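Amilis 手持夹爪套件（双手版）
给家里工作台和共享工坊用的自制项目，零件清单、装配说明、配件都在这一页
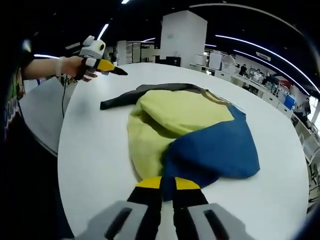
Plollari：我装完一对之后最大的感受是，叠布比抓积木难太多了，建议新手第一周就拿布练，别等到最后才碰，手感的差距一下子就出来了。

我们非常同意！这套东西从第一版起就是冲着软的、会变形的东西去的。抓方块谁都能做得挺像样，换成一块皱巴巴的布，指尖差一点点都不行。所以这一版的力气几乎全花在手指和握把上，外壳反而改得很少。

这是什么

两只可以直接握在手里操作的平行夹爪，左右手各一只，不带机械臂。您用自己的手去做动作，夹爪上的相机把过程录下来，之后可以拿去训练自己的小机械臂，也可以只当作一件好玩的抓取工具。食指扣扳机，手指合拢；松开，弹簧把手指推回原位。没有电机，没有固件要刷，断了电照样能夹东西。

套件里有什么

夹爪本体散件，左右各一套
手指四根，配可更换的软指尖
导轨、滑块、回位弹簧
扳机与连杆
相机座两个（相机需自备）
螺丝包，按装配步骤分袋
内六角扳手一把
纸质装配图一份，17 步

不含相机、数据线和录制用的电脑。线请选软一点、细一点的，硬线会一直扯着手腕，练半小时就知道有多烦了。

关于指尖

软指尖是整套里我们最得意的部分。Burley 工坊陪我们试了 6 种硬度，最后选中的这一种偏软，压在桌面上会稍微摊开，正好能把布边从桌上“铲”起来再夹住。太硬的那几种夹纸盒很好，遇到薄布就老是打滑。指尖是套上去的，不用胶，磨花了拔下来换新的就行。

寿命方面，我们在光滑桌面上做过开合测试，到 2,000 次时表面开始发亮，抓力还在，但夹细料会有些飘。经常练叠布的话，建议备一对。

装配时容易出错的地方

第 4 步的滑块有方向，带倒角的一面朝外。装反了也能推动，只是合拢时两根手指会错开一丝，夹厚东西看不出来，夹布就很明显。

导轨螺丝先都带上几圈，滑块来回推顺了再拧紧。

扳机弹簧请戴上护目镜再装，它真的会飞。

相机座的角度留了可调余量，先对准两指尖合拢的位置，锁到手拧不动即可，别用蛮力，塑料螺纹经不起折腾。

桌面怎么布置

桌子四周留出能走动的空间最好，叠布时人会不自觉地绕着桌子换位置。桌面颜色和布的颜色差得远一些，回看录像时布边会清楚很多。拼色布特别适合入门：接缝就是一条现成的参照线，哪一角翻过来了、哪一边还压在下面，一看便知。

线从手腕下方走，留一段松弛，末端固定在腰侧或者桌腿上。两只夹爪的线不要绑在一起，双手一交叉就会打结。

常见问题

左撇子能用吗？
可以，两只是镜像结构，没有主次之分。

能装到机械臂上吗？
握把下方预留了安装孔，Mac Suibhne 法兰转接件可以直接锁上。不过扳机需要换成舵机驱动，这部分图纸还在改，计划 9 月放出来。

自己打印外壳行不行？
当然行！模型文件下单后会一并发送，层高 0.2 毫米就够，握把部分建议竖着打，受力会好得多。想换颜色的尽管换，我们自己就爱看大家装出来的各种样子。

手小握得住吗？
握把附了一片薄垫和一片厚垫，手小的用薄垫，扳机行程也可以调短一格。

补充配件

软指尖（一对）
回位弹簧（两根装）
加长手指，适合从深盒子里取东西
Mac Suibhne 法兰转接件

页面更新：2025年3月
本次改动：装配图重画了第 4 步和第 11 步，螺丝包改为分袋，老用户可以写信来要新版图纸，免费寄。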